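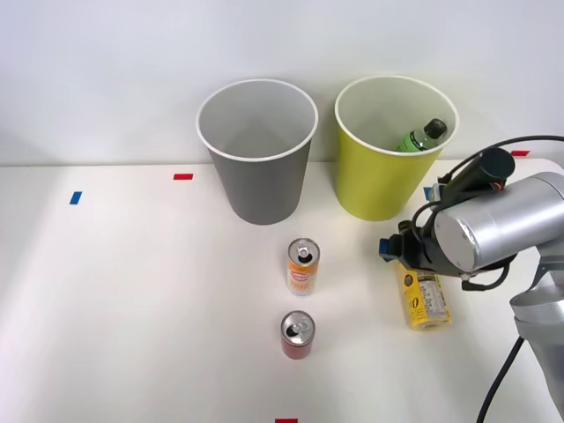

Kedbridge Building Services is changing the way drink containers are collected in all shared kitchens and break areas. The new arrangement applies to every floor of the Climis and Ekström buildings. Details follow in this thread.

Each collection point will have two containers standing side by side. The yellow-green one is for plastic bottles, cans and drink cartons. The gray one is for everything else from the break area: napkins, wrappers, used paper cups, tea bags.

The colors are the same in both buildings. Collection points that still carry the old blue lids will be changed over by the end of December 2024. Until then, please follow the label on the lid.

Bottles. Empty them at the sink and put the cap back on. Labels may stay on. There is no need to crush the bottle, and staff are asked not to do so with the small sizes, as flattened bottles are often missed on the sorting line at Moltiton.

Cans. Pour out what is left and leave the tab attached to the can. During the November check, liquid was the most common reason a bag was turned away – 57 bags in total, most of them from the two ground-floor kitchens in Climis.

Cartons. These go in with the bottles and cans, including the small ones sold with a straw. Please push the straw inside the carton. Straw wrappers belong in the gray container.
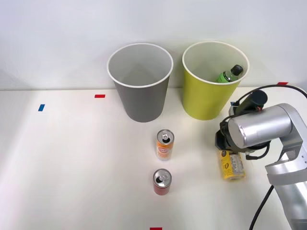 Yellow-green for the bottle. The two opened cans and a yellow package go the same way.

We have been asked whether an opened can may be left on a table for the cleaning team to pick up. It may not. The evening team clears the containers only, and items left on tables will stay there until the following morning.

Meeting rooms are included. Rooms that seat up to 4 people will not have containers of their own, and users of those rooms should carry their items to the nearest kitchen. Larger rooms will have one pair by the door.

Catered events need a separate request. For any event with more than 60 guests, please contact the service desk five working days ahead so that extra pairs can be delivered. The containers are light and stack inside one another. They should be set against a wall, with the gray one on the left.

The left and right order was raised several times in the comments on the draft plan. We have kept it as proposed, with gray on the left, so that people who have difficulty telling the two colors apart can rely on position.

Glass is not part of this change. Glass bottles and jars continue to go to the loading dock, where the hatch is open during normal working hours.

Replacement liners are kept under the sink in each kitchen. If a cupboard has run out, report it to the service desk with the floor and kitchen number. A roll holds 80 liners. Please do not take liners from another floor.

Questions about the new collection points may be sent as a reply to this thread or to the service desk – replies are read on working days.

Recent from Kedbridge Building Services
Loading dock hours over the winter break
Dishwasher replacement in Ekström, second floor
How to report a blocked sink
Results of the November collection check
Lost property: new pickup counter in Climis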